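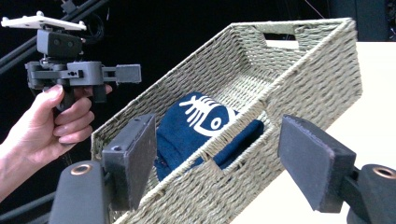 What does Drevinine repair?

Knitwear. Sweaters, cardigans, hats, scarves, mittens, socks if you are serious about them, and the occasional blanket. We work on wool, cotton, acrylic, cashmere, alpaca and the mystery blends with the label cut out. We don't do woven things such as jeans, jackets or shirts. The Tavares shop across the street in Heswood does those, and does them well, and they send us the cardigans in return.

Where are you, and when can I drop something off?

We're on the ground floor at the Heswood end of the old market, two doors past the key cutter. We open at 10 in the morning and close at 5. Between one and two the door is locked while we eat. You can see us eating through the window. Waving the sweater at us doesn't help.

Do I need an appointment?

For ordinary repairs, just come in. For anything handmade by a relative, please call first, as those take longer to talk about than they do to fix.

Can you fix moth holes?

Most of them. A hole smaller than a pencil eraser can usually be closed so that you'd have to go looking for it. Bigger than that, we reknit the patch and you get something close but visible if you know where to look, and you will know where to look, forever. Lots of small holes across the whole front is a different conversation. It's usually a short one.

Please freeze the item before you bring it. Put it in a sealed bag, leave it in the freezer for 3 days, let it come back to room temperature, and then bring it in still bagged. We have 1,130 cones and skeins of yarn on the shelves here and every one of them looks like dinner to a moth.

How do I know if it was moths?

Moths make uneven holes in odd places, often under the collar or in a fold. Holes at the elbow are you. A row of tiny holes at the front hem, right at belt height, is your belt buckle or the edge of the kitchen counter. Katsuhiko Fukuda, who handles intake, can tell them apart at a glance and is tactful about it.

What do repairs cost?

A small hole or a dropped stitch is a flat fee, posted on the card by the register. Cuffs, elbows and collars are priced by size once we've seen them. We don't quote from photos anymore. People send us a picture of a gray sweater on a gray couch and want to know how bad it is.

If the repair will cost more than the sweater did, we'll tell you. About half the time the customer says to go ahead, and good for them.

Will the yarn match?

Closely, if the color is a plain one. Navy is the exception. There are more navies in the world than there are people willing to admit it, and under daylight every one of them turns slightly purple or slightly green the minute it's next to another navy. We match by the window, before three in the afternoon, and we still get it wrong now and then.

Heathered and flecked yarns are much kinder. With two or three shades already mixed together the eye gives up early, and a decent repair just sinks in. If you're buying a sweater for someone who is hard on sweaters, buy a flecked one.

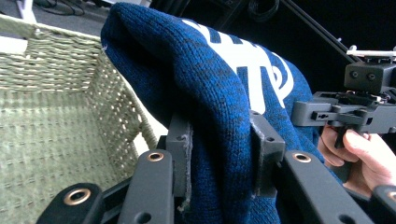 If you still have the little card of spare yarn that came with the garment, bring it. It's in the drawer with the buttons. Everybody's is.

Can you repair lettering or a printed design?

Knitted-in letters, yes, stitch by stitch, and we charge for the patience. Printed letters are harder. We can repair the knitting underneath, but the print won't come back with it, so you may end up with a gap in a word. Choose your gap carefully. Melur Nugroho once spent a long evening on a team sweater making sure what was left over still spelled something polite.

My sweater shrank in the wash. Can you unshrink it?

It depends on whether it has felted. Tug it gently sideways. If the stitches open up and you can see them moving, soak it in lukewarm water with a spoonful of hair conditioner, squeeze it out in a towel, and stretch it a bit at a time back to size on a flat surface. This works more often than you'd expect and it costs you nothing, so please try it before coming to us.

If you tug and nothing moves, it's felt now. It would make a nice cushion. We don't make cushions.

What about pilling?

Pilling isn't damage. It happens where the fabric rubs, so under the arms and wherever your bag sits, and it happens to expensive sweaters as well, sometimes more. Use a fabric comb on fine knits and a battery shaver on thick ones, with the sweater lying flat and nothing wrinkled underneath. Go slowly. A fair share of our round, neat holes arrive in the week after somebody's birthday, when somebody got a shaver.

How should I store sweaters over the summer?

Clean and folded. The clean part matters more than whatever you're storing them in. Moths are after skin, sweat and soup, and the wool is just how they get there. Wash everything, let it dry all the way through (a full day longer than you think), and put it in something with a lid or a zipper.

Open baskets are fine in the months when you're wearing things every week, since the stirring around keeps the moths annoyed. They're not much use from May on. Cedar smells wonderful and we sell it, and it does a little. Lavender, same. If you have to choose between a cedar block and vacuuming the closet floor, get the vacuum.

Don't hang knitwear. Shoulders grow points. We get asked to remove the points, and what we do is steam them, which you can do at home with a kettle and some nerve.

Should I wash it before bringing it in?

Please. Rogério Conceição put up a sign about this and we took it down for being too direct, but the feeling behind it remains.

How long does it take?

Most repairs are ready in 10 working days. In October and November it's longer, as that's when the whole of Heswood opens its drawers on the same cold morning. March is quiet. If you bring your winter things in March we will be so pleased to see you that you may be offered coffee.

Can you rush one?

Sometimes, for weddings, funerals and school plays. "I'm flying tomorrow" is not a category.

What happens if I don't pick it up?

We call, then we write, then we wait until the following spring. After that it goes to the clothing rack at the Wurville shelter, where it will be worn by someone who wants it. One man came back for a cardigan after four years and was quite put out. It was a nice cardigan.

Do you teach mending?

Vanderleia Meireles runs an evening class in the winter, starting at seven. Bring one item with a hole in it and a darning needle. Please don't cut a hole in something specially. The first class covers plain darning, the second covers duplicate stitch, and the last one is for finishing everything you didn't finish in the first two. Sign up at the counter.

Do you take mail orders?

We do, from anywhere that has a post office. Print the form, pin a safety pin next to each hole, and write your name on the form as well as on the envelope. You'd be surprised how many sweaters arrive anonymously.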